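Review: Hollmann lever latch set, tubular, passage function

Tested over one heating season on two interior doors. Purchased at retail from Prasurel. Firmware does not apply; there isn't any.

## What it is

The Hollmann set is a spring-assisted tubular latch with a pair of levers, a strike plate, and screws for both wood and metal stud framing. It fits the standard bore and either backset; the latch body telescopes and locks with a quarter turn. Hollmann sells the same chassis with a privacy function, which was not tested.

The set replaced a Grirance unit whose return spring had gone soft. A sagging lever is the usual failure in this price range. It happens when the only spring is the one in the latch body, so that spring has to carry the weight of both levers. Hollmann puts a separate torsion spring behind each rose, and the latch spring only has to move the bolt.

## Installation

The first door took longer than it should have. The sheet gives the sequence correctly but the drawing shows the latch bevel facing the wrong way for a right-hand door. Ignore the drawing. The bevel faces the strike.

Other notes:

- The through-bolts are a fine thread and cross-thread easily. Start them by hand.
- The rose snaps over the mounting plate with no set screw. It needs a firm push at the bottom edge first.
- The supplied strike has a straight lip. On a jamb with deep casing it falls short, and the bolt will mark the wood. An extended lip strike from Urnberg fits the same mortise.
- Handing is changed by a set screw on the underside of the lever. The hex key in the box was soft and rounded off on the second use.

## Measurements

Lever torque was checked with a beam wrench before and after the test period, and no change was readable on the scale. Lever droop at rest was zero on both doors, checked with a small level.

Bolt throw is short, as it is on most tubular latches. With a wide gap on the strike side, the bolt engages only with its beveled part and the door can be pushed open. Shim the hinges before blaming the latch.

Total weight of the set is 855 g on a kitchen scale — 900 g with the packaging.

## In use

The action is firm and quiet. The bolt has a nylon sleeve on the bevel, and most of the closing noise is now the door meeting the stop. There is slight end play in the lever on the second door, enough to feel and too little to hear.
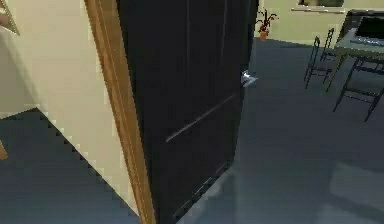 *Silver lever on a dark door, partly open.*

The satin finish does not show fingerprints. It does show fine scratches from rings and keys on the top of the lever, visible in low side light. The polished version was not tested.

## Price and verdict

Paid: $79 for the pair of sets. The Grirance equivalent costs less and uses the single-spring design. For a closet the cheaper one is adequate. For a door used all day, the Hollmann is the better purchase — buy the longer strike with it and use your own hex key.

Rating: 4 of 5. One point deducted for the drawing and the key.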